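4.2 Open-day demonstration

The second round of observations was made during the public open day at the Urkden site in March. Unlike the bench trials in Section 4.1, the arms were run in front of visitors, with the usual interruptions: people asked questions mid-task, asked for a repeat, or moved along the barrier for a better view. We kept the control settings from the bench trials and changed only the order in which tasks were shown.

Visitors entered in groups of up to seven. Each group was given a short spoken introduction by B. Prokopenko and then watched one full demonstration by the two-arm station, known on site as Mao. B. Suvarna operated the station and had the stop button within reach throughout. No visitor was allowed to touch the leader handles, although this was the most common request in the comment forms.

Three tasks were shown: folding a hand towel, opening a zippered pouch, and sorting snack packaging. The first two were chosen because they had performed well on the bench. Sorting was added at the request of the site, which wanted something that visitors would recognise from their own kitchens. It was also the least mature of the three. The Grakix planner had been tuned on rigid boxes, and its behaviour on thin, crumpled film was known to be uneven.

We logged 46 sorting attempts over the day. An attempt began when the operator released the arms from their raised home position and ended when the last item had been placed, or when the operator stopped the run. Items were put down by hand in a loose heap before each attempt, with no fixed layout. We did not flatten or straighten the wrappers, and printed faces were left pointing in whatever direction they fell. Figure 7 gives the starting condition.

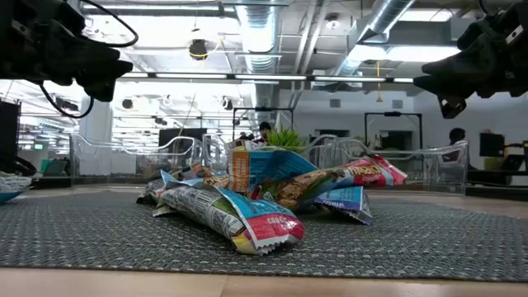
Figure 7. Starting condition for the sorting task at the open day. Both grippers are raised, with the wrappers heaped on a woven mat inside the clear barrier.

Overlap was the main source of difficulty. When one wrapper rests partly across another, the planner tends to treat the pair as a single object and to place the grasp near the shared edge. On the bench this could be corrected by nudging the heap and taking a new view. We left the nudge out at the open day, as it had confused an earlier audience, who took it for a failed grasp. The cost was a longer planning time before the first pick.

Crimped ends were the preferred grasp point for the operator when working by teleoperation, but the planner seldom chose them. We suspect the depth estimate is poor along a serrated edge - a point we return to in Section 5. Reflective film raised a related problem, and the Grastivus filter, which discards unstable depth readings, sometimes removed a whole face of a wrapper along with the noise.

Visitor feedback was collected on paper at the exit. The form had one rating scale, from 0 to 100, and one open question. We do not report the ratings in detail, given that groups saw different numbers of repeats and the scores cannot be compared fairly. The open answers were more useful. Many visitors judged the arms by their pauses, and described a long planning step as the robot being "stuck" even when the pick that followed was sound. Several asked whether it could read the labels. It could not; the planner used shape and colour only.

Following these comments, a small status light was added to the station to mark the planning step. Its effect on how visitors read the pauses has not been tested.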